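2018-12-28

Back at the brick wall with the hand-held grippers, both of them this time. Svetozár reckons we'll have something doing proper household chores by the end of January. I don't! Tidying a shelf, maybe. Anything bendy or leafy (flowers, tea towels, bin bags) and I'm still a sceptic.

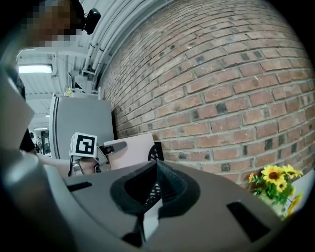

Anyway, 7 goes at the Stevlow task list today and I'd call 2 of them clean. My wrist aches. A person does the lot in 80 seconds without thinking, so there's a way to go yet.

To do: new foam pads, ring Curavholm re the invoice.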